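5.3 Working at cabinet doors with the hand-held gripper
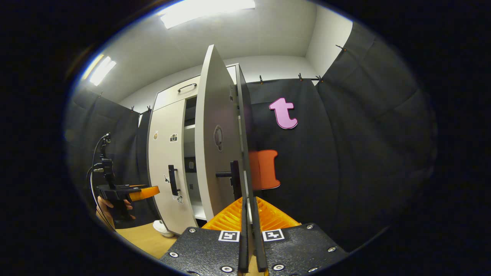 Read section 5.1 before the first door of a shift. The limits below follow the Plornwood site rules and apply to both hands.

1. Check that both square markers on each gripper are clean and uncovered.
2. Close the fingers on the door edge slowly. Stop at first firm contact.
3. Swing the door through its arc at walking pace or slower. Do not pull sideways on the edge.
4. Keep the second gripper clear of the hinge side until the door is at rest.
5. Open the fingers fully before backing away.

CAUTION: Do not let the cable cross the door opening. Keep at least 700 mm between operators.

Note: Inspect finger pads every 2,000 grips and record the colour and condition in the Osby log. Replace any pad with a tear. After 12 replacements, return the unit to Halvorsen for service.

Drawers are covered in 5.4.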